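Who Gets Blamed for Losing? A Study of Five-a-Side Results and Excuses
Sports Studies Project Report, submitted 10 October 2019

1. Background

Football produces two things every week: results, and reasons for the results. The first are printed in a table and everybody agrees on them. The second are spread across match reports, club websites and the car park, and hardly anyone writes them down in one place. This project tried to.

The league studied was the Oltico Five-a-Side League, which plays on the two floodlit pitches behind the Dasten leisure centre. It has 15 teams, one division and no promotion, so the only thing at stake is pride and a plastic shield. I expected this to make people calmer. It did not.

2. Method

The league publishes a short report for every match, written by the losing side under a rule introduced to stop winners gloating. I read 125 of these. Each reason given for a defeat was put into one of these groups:

Referee
Injuries and absences
Pitch, weather or lighting
Luck
The other team were better

Where a report gave several reasons, each was entered separately. One report, from a side called Rarkedetti, ran to 686 words on a single throw-in decision and was entered once, under Referee, after some thought. The supervisor asked whether five-a-side has throw-ins. It does not, and this was largely the point of the report.

3. Findings

Absences were the favourite excuse by a long way. Teams rarely lost with their full squad, or rather they rarely admitted to having had it. The missing player was nearly always a striker, nearly always in form, and in one run of reports had been missing for so long that I began to doubt he existed.

The referee came second. Complaints rose when the score was close and almost vanished after heavy defeats, when the pitch took over. A team losing by one goal has been robbed. A team losing by nine has been playing on a poor surface.

Only 3 reports said that the other team were better. All came from Melnyk, who finished bottom and wrote the best reports in the league.

The weather group needs some care. Most of the reports that mention ice are from December, when there was in fact ice. The opposition was presumably standing on it as well, but the reports are silent on this.

4. Interviews

I also spoke to players from several teams over a hot drink. These talks were informal and I took notes by hand, some of which I can still read. Players were far more honest in person than in print. One goalkeeper, whose report had blamed the floodlights, told me he had been looking at his phone.
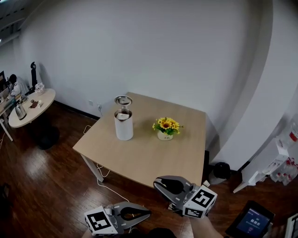
5. Problems with the study

The reports are written by whoever can be talked into it, so a team's view may really be one tired midfielder's view. My groups also overlap. "Their second goal hit a puddle" could be luck or weather, and I changed my mind about it twice.

I should also declare that I play in this league. My own team's reports were left in, and they are as bad as the rest.

6. Further work

It would be useful to have winners' reports for the same matches, if the league can bear to bring them back. A comparison with eleven-a-side football would be harder, as those clubs employ people to do their excuses properly.

Back to top | Contact the Sports Studies office | © 2019 the author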